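Okach two-arm bench kit, reviewed after one season of work

Posted 2019-11-25 by Telmo Miranda

I work at Plolside, a small company that cleans, repairs and rents out board games to schools and clubs. Since June we have on our bench the Okach kit, which is a pair of small arms with grippers, the cameras and the control software. I was asked by two readers to write how it is to work next to it every day, so I will try to be fair.

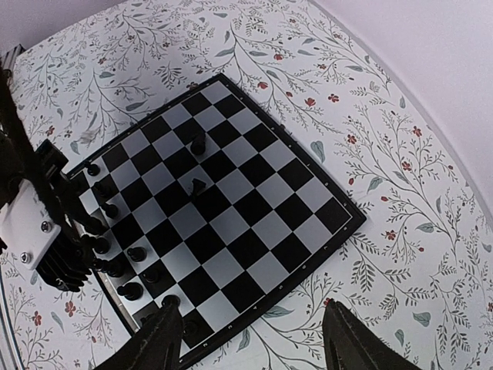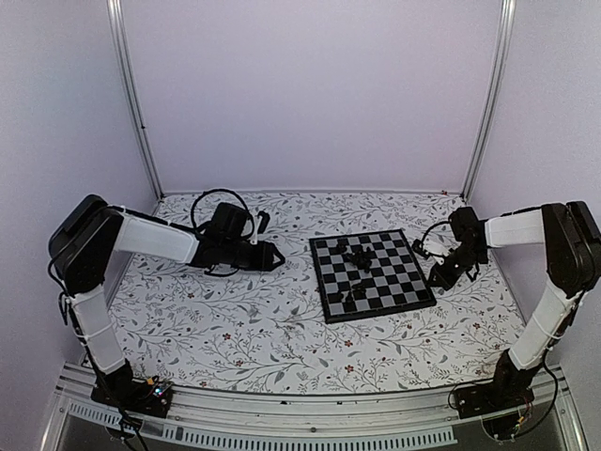
Chess sets are the largest part of our returns, and before the Okach they were also the most boring part. Each set must be put out on a board, looked at, and returned to its box in the correct order, and in the busy weeks we did 70 sets in a day by hand. Now the arms do the moving and the person does the looking. We give them one color at a time, so you see only the dark pieces on the board. The kit does not like pieces which stand as close as they do in the middle of the board in the wide picture. When the heads overlap for the camera, it will often pick the neighbor of the piece it wants, or it will stop and ask for help. We have learned to spread them a little with the hand before we press start. It takes a few seconds, but the seller did not mention it to us, and I think he should.

Assembly. The manual says 3 hours. I needed a full working day, and Tatiana Danko from the repair table helped me in the afternoon. The bases are bolted to the front rail and this part is well made, nothing has moved since. The cables are the weak point of the whole product. They are thick, they make a loop over the wrist, and they hang free beside the arm down to the base. You must tie them yourself along the links. I tied them too tight the first time, and one arm pulled its own connector out when it reached far. Leave more length than you think.

Software. It is clear and quite calm, I have no big complaint. You show the arms a movement some times, you save it, and you give it a name. Teaching a new piece shape took me less than a morning. The English texts in the menu are sometimes strange even for me, for example "Piece is refused" when it only means that the grip was not good. The update in the fall changed the place of the pause button and I am still angry about it.

Grip. Pawns are good, and the rooks also. The knight is difficult, because its head is not symmetrical and the fingers take it from the wrong side. Out of the box I would give the grip 2 points from 5. Then we bought the softer finger tips from Gumede, and with them I give 4. They are not included in the price and I would order them together with the kit.

What changed for the people. I was afraid of this part, and I will say that I was not the only one in the room. We were three at the sorting bench. Now we are one at the bench, and the other two went to repair, where there was always a pile waiting. The company had promised in writing that no hours would be cut, and until today this was kept. Tatiana was happy, because she finally has help with the felt and the broken crowns. My colleague who moved with me is less happy. He liked sorting, he could listen to the radio and talk, and repair needs more attention and gives more pain in the neck. I understand him.

The person who stays with the arms has a different kind of tired. You do not lift and you do not bend, but you watch, and you are called when something stops. In the first weeks we put the same person there for the whole day and it was a mistake. At four o'clock she did not see chipped pieces any more. Now we change after every two hours, and the list for this hangs on the door. If you buy this kit for a team, please make such a list before it arrives. We also asked that the stop records are used for the machine and never to compare persons. The manager agreed to it after one not so pleasant meeting.

Speed. An experienced hand is faster than the Okach, and I have tested it with myself more than once. But the arms continue during lunch, and at the end of the day the result is a little better than before. If your boss expects a miracle, show him this line.

Compared with the Ikach. We had the older Ikach on loan before we decided. It has only one arm and is much cheaper, and the noise is lower. For a place with few returns I would take that one. With a single arm, though, the board must be turned by a person, and then this person can never really leave.

Good: solid bases, easy teaching, the supplier answers the phone.
Bad: cables, standard finger tips, crowded pieces, the pause button.

I would buy it again, with the Gumede tips and a longer set of cables. Next month we begin with checkers, which are flat and lie in stacks, and I will add here how it goes.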